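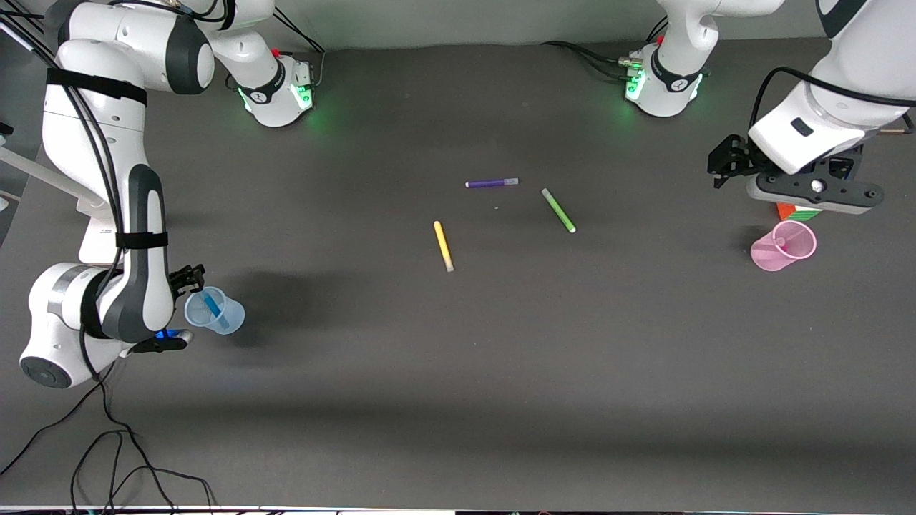
Page 8

Sina Two-Arm Cell: Set-up and Teaching Guide
Section 4. Recording a task by hand guiding

The sorting task used in this section has five coloured markers and two cups. Each marker is picked from the table and placed in a cup.

4.1 Before you start

1. Switch on both arms and wait until start-up has finished on the Skemero panel.
2. Check that the cables do not cross the area where the markers will lie.
3. Move both grippers above the table, with the fingers open.
4. Set the speed limit to 200 mm/s.

CAUTION: Keep one hand free to reach the stop button whenever hand guiding is on.

4.2 Recording

1. Select Teach, then New task. Enter a name of up to 8 characters.
2. Hold the right arm by the wrist, never by the fingers, and press Guide.
3. Bring the gripper down over a marker, select Close, and lift it clear of the table.
4. Carry the marker to the cup, lower it below the rim and select Open.
5. Press Mark to end the step.
6. Repeat for the remaining markers. Use the left arm for those nearer its own cup.

Note: A marker may rest at an angle inside the cup. The step is still valid.

Note: If a cup falls over, finish the current step and select Keep or Discard. Kept steps are stored with the cup position as found. Do not stand the cup up while recording is on.

4.3 Saving

1. Return both arms to the rest position and select Save.
2. Repeat section 4.2 with the markers in new positions. Grenley cells hold up to 400 recordings per task.

CAUTION: A recording longer than 2000 steps is cut at the limit.

For remote control with the Barrios hand unit, see Section 5.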